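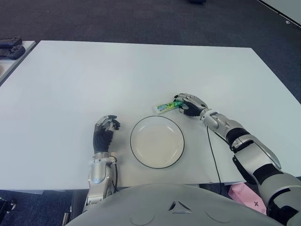 I signed up for the February grading at the Grammont club in a weak moment, after Lizeth Quispe told me my elbow strikes were "almost frightening." The form asked for my reason for training, and I wrote "fitness," which is what everyone over forty writes. Grading week, it should be said, ruins the appetite. You sit down at a white table with a plate in front of you, round, thin black rim, nothing on it, and you find yourself rehearsing choke defenses until it's time to leave for class.

There were techniques on the list I had never seen, including one that Hubert Rainer swears we drilled all fall. I must have been getting water. The fee was 89 dollars, plus 123 for the new shin guards, my old Fladero pair having been declared "decorative" by the examiner.

The test itself ran 154 minutes. My partner was Abelardo Sotelo, a gentle man who apologizes before each kick and then kicks you just as hard. By the ground section we were mostly leaning on each other and calling it a clinch.

I passed. Nidia Urrego handed me the certificate, which spells my name wrong in a way I've decided to keep. The next level adds knife defense and multiple attackers, and the list is four pages long. I've put it on the fridge, under the takeout menu.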